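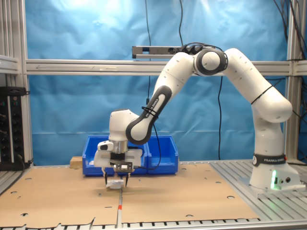

The sorting table, with its cardboard top and blue storage bin.

Small-parts sorting gets its own table at Giko

Anyone who has ever tipped out a kitchen drawer to find one cable will want to hear about this. The Giko workshop has set up a table just for sorting small bits and pieces, and we think it's a lovely piece of plain, practical thinking.

The bins are blue plastic and open at the front, so you can drop things in and still see what you've got. Big sheets of brown cardboard punched with round holes cover the worktop in front of them – cheap, easy to swap and kind to anything that gets put down on it.

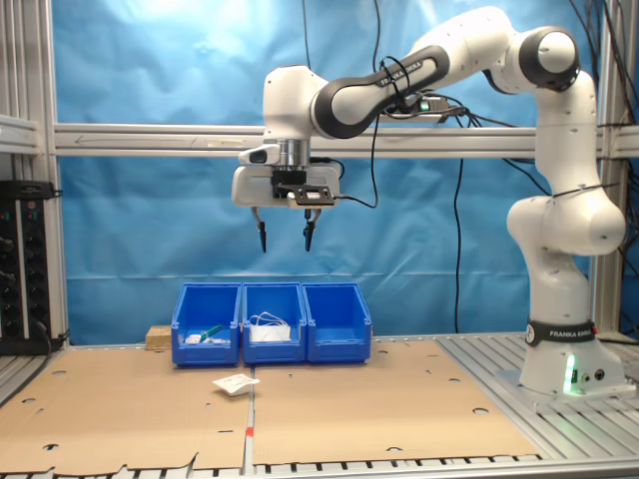
White packets, thin cables, paper labels and all the other odds and ends that never seem to have a home are what the table is for. The idea grew out of the Tarkine tidy-up in November, when 16 drawers were emptied and some 200 small items went back on the shelves. It was great fun, but the sorting was done on the floor and knees suffered!

Next up is the Ernirier store room, which has 12 shelves waiting and a fair few mystery boxes. The Wyss room follows in spring. If you have spare open-fronted bins or clean flat cardboard, please bring them along to the workshop before noon – blue would match, but any colour is welcome.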